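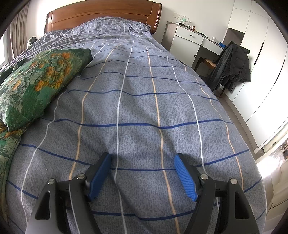
How often should a duvet be washed if it always has a cover on it?

Two or three times a year is plenty for most people, as long as the cover itself goes in the wash every week or two.

The owner of Flolel, a small bedding and mending shop in Rosness, gave me that answer before I had my coat off. She has been fixing, washing and selling bedcovers for 12 years, and she asked me to leave her name out of this so that the shop gets the mail and she doesn't. I was supposed to stay for half an hour. I left when it was getting dark, with a borrowed quilt under my arm and four pages of notes!

I started by asking what people get wrong when they make a bed.

"They pull," she said. "They grab one corner and haul on it, and then the other side comes up short and they go around and haul on that. Start from the middle. Put your hands flat in the middle of the duvet and push out toward the sides. You'll get most of the wrinkles, and the rest don't matter."

She really does mean that last part. She likes a bed that looks slept in, pillows heaped against the headboard and all, and she lights up when the talk turns to plaid. "Plaid forgives you. A white duvet shows every crease. With a grey-blue check you can throw it over the bed at seven in the morning and it looks fine. The lines bend a little, so what?"

What about putting a floral quilt with a plaid duvet? I confessed I'd always been told not to.

"Who told you that? I love it. Dark green with orange and gold flowers, over a quiet blue check, that's a wonderful bed. You want one of them to be calm and the other one can shout. And if your headboard is a reddish wood, the orange picks that up, and the whole corner feels warmer."

She folds the extra quilt in thirds the long way, then over on itself once more, loosely, and leaves it on the side of the bed where she gets in. At night it's already in reach. (I've been doing this for a week now and I'm never going back to the closet shelf.)

Then we got onto thread, and I could hardly keep up. The quilts that come in for repair have nearly always gone along the binding first, at the end that gets pulled up under the chin. She cuts a new strip on the bias and sews it on by hand, and a full edge takes her 7 evenings. Her thread comes from Trakosar, on big spools, and she has over 200 colors in flat drawers behind the counter. The sewing machine is an old Kleinschmidt that she keeps for sheets and curtains. It doesn't go near a quilt.

"I can feel what the cloth is doing when it's in my hand," she said. "Old cotton tells you when it's had enough."

For thread count she has very little patience. A printed cotton cover at 400 feels lovely in the store, she told me, and a plainer one often feels better after its first year of washing. Her own test is to bunch up a corner in her fist, let go and look at it. If it relaxes a bit, she buys it.

I asked about drying, as my own duvet takes forever. Low heat, she said, and stop it every so often to shake it out by the corners. In September she still hangs hers outside, over two lines so the middle doesn't sag, and brings it in before the dew. In winter it goes over the banister with the window cracked open.

The borrowed quilt is due back next month. I've already asked what she'd take for it.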